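Gradby Shelf Rail, clear, clip-on

Item no. 1156
In stock, ships from Estville
Sold in packs of 47 in. lengths, 2 per pack

Clear price rail for store shelving. Clips to the front lip, holds a paper ticket flat, wipes clean. Same profile we've carried for years, new hinge. Old inserts still fit.

Update 19 Mar 2021: back in stock after the long gap. Backorders going out first, then new orders in the sequence they came in. Please don't call to ask where you are in line, the email will have your tracking.

What you get
2 rails, 47 in. each
Strip of spare end caps
Paper insert sheet, blank, perforated
No screws. No tape on this version, see item 321 for the tape-back one.

Fits
Gradby shelving, all depths
Teoh wall bays, the newer kind with the rounded lip
Most store shelving with a straight front edge. Measure first.

Does not fit
Wire shelves. Glass shelves. Brellaren freezer shelves (they have their own rail, ask us). Older Teoh bays with the square lip, the clip goes on but pops off when a cart bumps it.

Color is clear only. We used to do white and black and they just didnt sell. If you need a color, slide a colored strip in behind the ticket. Looks fine from the aisle.

Cutting it down

Fine-tooth saw, slow. Tape over the cut line before you start. Snips will crack it, we get emails about this every October when people are resetting for the holidays. Cut rails can't come back to us. File the end a little and put a cap on.

Putting it up

Wipe the lip first. Grease and old label glue are the usual reason a rail won't seat. Hook the bottom edge under the lip, roll the top over, press along the length with your thumb till it snaps. Start at one end and work across. Starting in the middle leaves a bow. Cold rails are stiff so bring the box inside overnight if it's been in the truck.

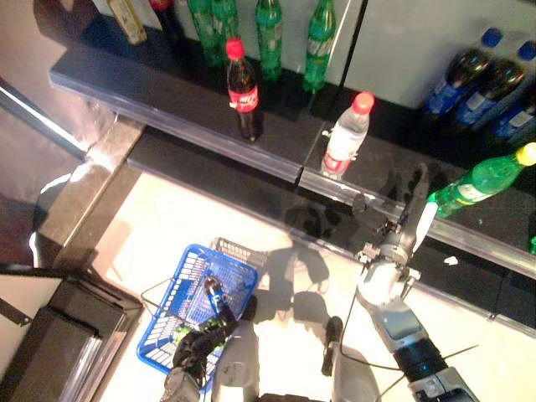 Can I change tickets without taking the rail down?

Tickets go in from the front. Flip the clear cover up from the bottom with a fingernail, drop the paper in, let it close. For a full reset it's quicker to slide a long printed strip in from the end, with the cap off.

Ticket size

Standard height paper tickets, any length. Card stock works if it's thin. Laminated tickets are too thick for the hinge and will hold it open, then it catches dust and sleeves. Peel-off labels can go straight on the front but you'll be scraping them later.

Cleaning

Warm water, dish soap, soft cloth. No ammonia sprays, they cloud the plastic. No razor blades. Sticky soda drips come off with a wet rag left on for a few minutes. Do not run through a dishwasher, it warps and we won't replace it.

Returns

Unopened packs, full credit less shipping. Opened packs, store credit if nothing is cut. Broken in transit, send a photo of the box and the rail and we'll ship another, no need to send the bad one back.

Ordering

Add to cart above or fax the order sheet. Full-store orders get a better price, email a shelf count and the lengths you need and we'll quote it. Pickup at the Estville counter is OK, bring the order number. Long boxes, so measure your car.

Goes with
Item 321 Tape-back rail, clear
Blank insert sheets, perforated
Spare end caps, bag
Teoh lip adaptor, sqaure to round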